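Drying rack placement, revised

Wed 29 January

The sink in the Broltmont flat is on the right, the draining board is on the left, and the draining board is useless. It slopes away from the bowl by a small amount, enough that water collects at the far end and stays there. I lived with this from November until last week and have now moved the whole drying operation to a separate surface.

The old setup was a Bustance two-tier rack with a plastic tray underneath. The tray had a spout on the short side, which meant the rack could only face one way, and in that position the upper tier blocked the socket. The tray also grew a brown film in the corners every few days. I weighed the rack once with a full load on it, out of curiosity: 1,356 grams without the tray. That was far more metal than six plates require.

The replacement is a plain single-level wire rack from Clandance. No tray, no cutlery cup, no second tier. It stands on a folded cotton towel, and the towel goes in the wash when it smells of towel.

Notes on loading, for anyone with the same rack or one close to it:

Plates go in from the back slot forward. If the front slots fill first, every later plate has to be lifted over the earlier ones, and sooner or later one gets knocked. Large plates at the back, side plates in front of them.

Leave an empty slot between plates if there is space. Adjacent plates in this rack lean into each other at the rim and trap a line of water there. With a gap they dry in 30 minutes at normal room temperature. Touching, they were still wet at the rim after twice that.

Bowls are the weak point. The wires are spaced for flat plates, and a deep bowl sits at an angle that leaves a puddle in the foot ring. I put bowls upside down on the towel beside the rack and accept the loss of surface.

Glasses do not go in at all. I tried the Erdem tumblers between the wires and they tip.

As for position, I settled on the far right corner of the worktop. A corner gives the rack two sides where nobody's elbow can reach it, and the rest of the surface stays free for chopping. The cost is a longer reach with each plate – a minor one if the plate is held by the edge and lowered straight down into its slot.

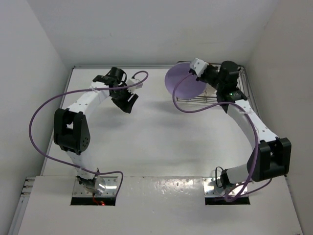
Does a plate need wiping before it goes in the rack?

Only if it is going back in the cupboard within 15 minutes. Otherwise a single shake over the sink removes most of the water and the air does the rest.

One open item is the rack's feet. They are bare wire ends and they catch in the towel loops when I slide the rack forward to clean behind it. I have a length of clear tubing that might fit over them. If the inside diameter is right I will cut four short pieces and see whether they stay on.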